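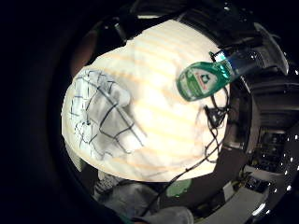

April 3, 2019

I've spent most of the winter reading about Gion Gasser, and I want to get some of it down before I send the books back. He was a militia captain in the mountain war of 1799, when the French and the Austrians and later the Russians were marching over the Alpine passes and eating whatever they found there. He never commanded more than a battalion, and he only had that for a few weeks. The general histories I own don't mention him.

What there is comes mostly from two places. One is the order book of his battalion, which Valentin Fuchs transcribed and had printed privately. The other is a short life of Gasser by Mirjam Strebel, published as a pamphlet and long out of print. I got a copy from a used book dealer in Reston, who had it filed under travel. My German is slow, so the reading took longer than it should have.

Gasser was born in Surnen, the son of a mule driver. He went into foreign service at 17, as a lot of young men from the valleys did, and he came home a sergeant with a bad knee and a little money. He bought a share in a string of pack animals and carried salt and wine over the pass for the better part of ten years. Strebel thinks this mattered more to his later career than the soldiering did, and after reading the order book I agree with her. He knew how much a mule could carry uphill in snow and how far apart the barns were. Most of the officers who came through that year did not.

When the valley raised its own men he was elected captain, and when the major went down sick in late summer he took over the whole battalion. The return for the day he took command gives 953 men on the books. The next line gives the number fit for duty, and it is a good deal lower, and it keeps dropping. Older local accounts speak of "almost 1,000 men" holding the upper valley, and that number gets copied from one to the next. If you only read the top line of the return it's true. The number who could stand in a line with a working musket was never close.

The part of the story that gets told, where it gets told at all, is the fight at the bridge below Surnen. A French column came up the road in the morning, Gasser's men held the bridge until the middle of the afternoon, and then they pulled back up the hill in good order after dark. The local version has him standing on the parapet with a sword. Fuchs points out that the order book has him at the upper barns most of that day, arguing about cartridges. There was one cart of ammunition and it had gone to the wrong side of the river. He got it back across by a footbridge, unloading it and sending the boxes over by hand. That took most of the morning. The officer at the bridge itself was a lieutenant whose name the clerk spelled three different ways, so it's hard to say much more about him.

I find I like Gasser better for this. The bridge would have been lost before noon without the cartridges, and going to find them was the job that needed doing.

The retreat is better documented than the fight. In November he took what was left of the battalion over the pass, with families and cattle mixed in. The order book gives the marching order for each day. He put the mules in front to break the trail, then the women and children, then the sick on sleds, and then the men. The cattle came last, and there is a note that any cow that lay down was to be left. He set the halts by the barns he knew from his carrying days. On the first night he had people sleeping in shifts, because there was only room for half of them under a roof.

He got down the other side with 254 men under arms. Strebel is careful with this figure and so should the rest of us be. It doesn't mean that everyone else was dead. A large number had gone home before the march started, some with permission and more without it, and others had stayed behind with sick relatives. She looked for burials in the parish books on both sides of the pass and found far fewer than the old accounts would lead you to expect. The parish book at Surnen has a gap of several months in it, though, so she leaves the question open.

After that he more or less disappears. He was offered a commission in Austrian pay and turned it down. The letter survives and it's four lines long, mostly about money he was owed for hay. He went back to the pack trade and died in his sixties. His widow was still asking for the hay money some years later.

A few disagreements. Fuchs is hard on Gasser for not burning the bridge the night before the fight. I can't see how he could have. Part of his own battalion was still on the far bank, and so was the cart. Strebel, for her part, makes him out to be a bit more of a democrat than the evidence supports. He was elected, but the order book has him handing out punishments as freely as any regular officer, and he had one man tied to a post for a whole day for selling a blanket.

I also tried the novel by Nikolaidis that uses the retreat as its middle section. It's readable, but he moves the whole thing to January and gives Gasser a brother who as far as I know never existed. Skip it unless you like that kind of thing.

I still want to find a decent map. The one in the Fuchs volume is reduced so much that the barns are dots with no names, and the road has been moved since. If anyone has the larger fold-out sheet that went with the first printing, I'd be glad to pay for a scan.

Next up is the artillery side of the same campaign, which I know less about. I've got one book on order and a stack of photocopies that Isamu Tamura mailed me last fall and that I haven't opened yet.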